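Venter – band meeting, 12/20/25
Print this page | E-mail to a friend

Present: Pádraig Foley (minutes, bass, van), both guitars, keys, drums, and the singers apart from the altos, who sent apologies and a tin of shortbread. The shortbread was received.

1. Minutes of the last meeting
Agreed, after the word "shouting" in item 4 was changed to "discussion".

2. The album
Pametine now has 8 songs finished and 7 that the person who wrote each one considers finished. Keys proposed leaving off anything over six minutes. Guitars asked whether this was aimed at the closing song. Keys said yes.

The closing song will lose its second false ending. The first and third stay in. Drums asked for a chart showing which is which, having stopped early at the last two rehearsals and late at the one before.

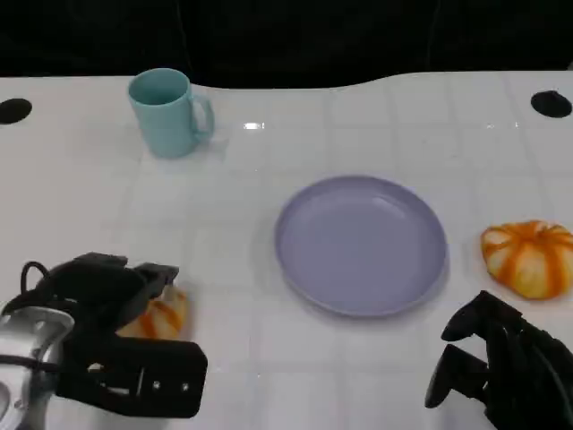 White table, black background.

3. Mixing
Novano have sent back the first mixes. Opinions:
- Singers: lovely, though a bit quiet on the singers.
- Guitars: lovely, though a bit quiet on the guitars.
- Drums: fine.
Pádraig to write to Novano with one set of notes. Anyone sending their own set direct, as in July, will be doing the next load-in alone.

4. Words
The line "You are the harbour of my hills" was looked at again. Nobody could say what it meant, including its author, but it scans and the congregation at our last evening sang it with real feeling. Kept. The rhyme of "grace" with "always" is to be fixed before it is printed anywhere.

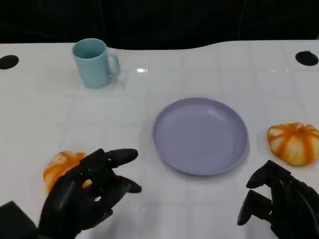 Mug on the gridded tabletop.

5. Money
We have 4000 in the album fund. Custum quoted for pressing CDs, and there was a long talk about whether people still own anything to play them on. The singers' parents do. A small run was agreed, with the rest as downloads. The cover will be the plain blue one. The dove was put to a vote and lost again.

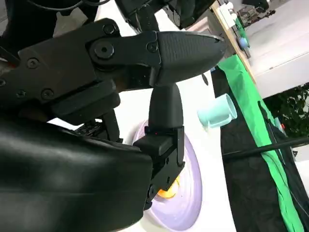
6. Launch night
To be held in the church hall, doors at 7, with the full album played in order and a short prayer before the second half. Guitars offered to say a few words between songs. After discussion, guitars will say a few words between two of the songs.

Soundcheck will begin on time. The meeting noted that it has minuted this before.

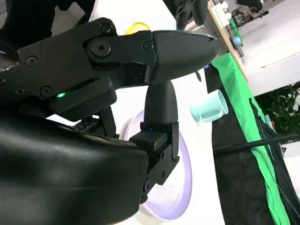

Close-up of the gripper, green light lit.

7. Any other business
Whoever has the long black lead with the yellow tape, please bring it back. We know it is one of us.

Capo use in the key of E was raised and, by general consent, lowered.

Closed with prayer and the last of the shortbread. Next rehearsal as usual, bring your own music stand.

Comments

alto_left_side: Sorry we missed it. For the record we'd have voted for the dove.

Benchpew16: Is the six-minute rule final? Asking for the closing song.

P. Foley: It is final. The lead is back, by the way – left on my doorstep with no note.

Contact the band via the church office | © Venter | Back to top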